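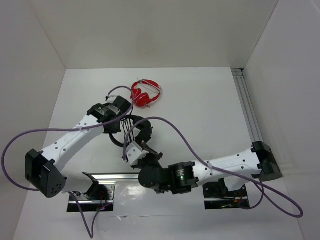
Linseneintopf für 28
Projektbericht im Modul Gemeinschaftsverpflegung, Berufskolleg Stonditz
Betreuung: Tetsuya Hosoda
Abgabe: 11. Mai 2018

1. Ausgangslage

Die Aufgabe lautete, ein privates Rezept so umzuschreiben, dass es in einer Lehrküche für eine ganze Gruppe gekocht werden kann. Ausgangspunkt war ein Linseneintopf für 2 Personen aus dem Nachlass einer Großtante in Plernell. Die Großtante hat den Begriff Person großzügig ausgelegt. Als Mengenangaben finden sich dort »eine Tasse«, »ein guter Schuss«, »Suppengrün für 50 Pfennig« und beim Majoran das Wort »reichlich«, zweimal unterstrichen.

In unserem Exposé hatten wir dafür eine Woche angesetzt. Der ursprüngliche Plan sah vor, alle Zutaten mit 14 malzunehmen und danach früh nach Hause zu gehen. Herr Hosoda hat das Exposé ohne Änderungen genehmigt, was wir damals als Lob verstanden haben.

2. Vorgehen

Zuerst haben wir das Rezept im Kleinen gekocht und jede Zutat vor der Zugabe gewogen. Die Tasse stammte noch aus dem Haushalt der Großtante und fasst bis zum Rand deutlich mehr als die Messbecher in der Lehrküche vermuten lassen. Ob sie früher bis zum Rand gefüllt wurde, war in der Familie umstritten. Wir haben uns für einen Fingerbreit darunter entschieden und den Finger im Protokoll vermerkt.

Für das Suppengrün zum Preis von 50 Pfennig haben wir eine Anfrage an zwei Gemüsehändler gestellt. Einer hat geantwortet, und zwar mit Gelächter. Verwendet wurde daher ein handelsübliches Bund, geputzt und gewogen.

Die Werte kamen anschließend in Clustura, das Rechenprogramm der Schule für Rezepturen. Clustura rechnet zuverlässig und ohne jedes Gefühl für Suppe. Aus einem Lorbeerblatt werden 14 Lorbeerblätter, aus einer Nelke 14 Nelken, und unter der Tabelle steht in Grün »Rezeptur plausibel«.

3. Erster Durchgang

Der erste große Topf wurde genau nach Tabelle gekocht. Das war didaktisch wertvoll. Der Eintopf schmeckte in der ersten Sekunde nach Linsen und danach nach Zahnarzt. Auch die Flüssigkeit stimmte nicht: Im kleinen Topf verdampft im Verhältnis viel mehr Wasser als im großen Kessel, bei uns stand am Ende eine Brühe über den Linsen, in der man sie suchen musste. Wir haben sie abgeschöpft und als Vorsuppe bezeichnet. Die Testgruppe hat diese Bezeichnung nicht übernommen.

Dazu kam die Garzeit. Bis der Kessel überhaupt kochte, waren 20 Minuten vergangen, und nach dem Abschalten gart eine solche Menge munter weiter. Die unteren Linsen waren also bereits Püree, als die oberen noch Haltung zeigten. Umrühren hätte geholfen. Zuständig dafür war laut Arbeitsplan die gesamte Gruppe — das Ergebnis entsprach dem.

4. Anpassungen

Für den zweiten Durchgang wurden folgende Werte von Hand geändert:

Flüssigkeit: zunächst drei Viertel der errechneten Menge, Rest nach Bedarf in heißem Zustand zugeben.
Lorbeer: vier Blätter, vor der Ausgabe wieder herausnehmen.
Nelken: drei, in eine Zwiebel gesteckt. Die Zwiebel findet man wieder.
Majoran: reichlich. Nach langer Diskussion ein Drittel beim Kochen, der Rest zum Schluss.
Essig: erst am Ende, löffelweise, mit einer einzigen verantwortlichen Person am Löffel.
Kartoffeln: größer schneiden als zu Hause und erst zugeben, wenn die Linsen fast weich sind.

Beim Salz haben wir mit der Hälfte begonnen und nachgesalzen. Im Protokoll steht an dieser Stelle nur »passt«, in drei verschiedenen Handschriften.
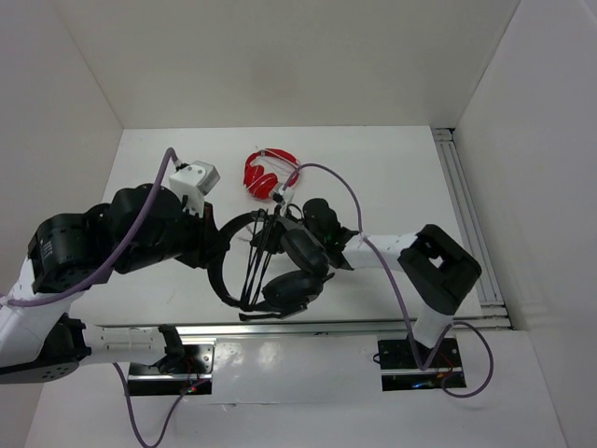 Der Essig verdient einen eigenen Absatz, weil er uns die meiste Zeit gekostet hat. Im Original steht »ein guter Schuss«. Wir haben fünf Leute gebeten, einen guten Schuss in einen Messbecher zu geben, und fünf Mengen erhalten, von denen die größte als Salatdressing durchgegangen wäre. Der Mittelwert war brauchbar. Die Person mit der größten Menge hält ihren Wert bis heute für den richtigen und hat um Aufnahme in den Bericht gebeten, was hiermit geschehen ist.

5. Ergebnis

Der zweite Durchgang war essbar, nach Meinung der meisten sogar gut. Die Konsistenz hielt auch während der Ausgabe, der Majoran war erkennbar, und der Kessel kam fast leer zurück. Auf den Rückmeldezetteln stand am häufigsten »Würstchen?«. Im Rezept der Großtante kommen keine Würstchen vor, und wir wollten an dieser Stelle Rückgrat beweisen.

Die Kosten lagen bei 121 Cent je Portion, wenn man den Essig aus dem ersten Durchgang nicht mitrechnet. Wir haben ihn nicht mitgerechnet.

6. Kritik und offene Punkte

Unsere Umrechnung gilt für einen Kessel dieser Größe und für Tellerlinsen. Mit Berglinsen haben wir es nicht versucht. Die Geschmacksprüfung war nicht blind, da die Testgruppe den ersten Durchgang kannte und vermutlich schon aus Erleichterung bessere Noten vergeben hat. Außerdem wurde die Kerntemperatur im zweiten Durchgang erst gemessen, als Herr Hosoda danach fragte. Sie war in Ordnung.

Das Kochbuch von Xie, das uns für den Abschnitt über Gewürze empfohlen worden war, ist in der Bibliothek bis Juni ausgeliehen. Wer es hat, möge sich melden, wir hätten eine Frage zu den Nelken.

Anhang A: Rezeptur für 28 Portionen, korrigierte Fassung
Anhang B: Wiegeprotokoll mit Finger
Anhang C: Abschrift des Originals, Fettflecken nicht übernommen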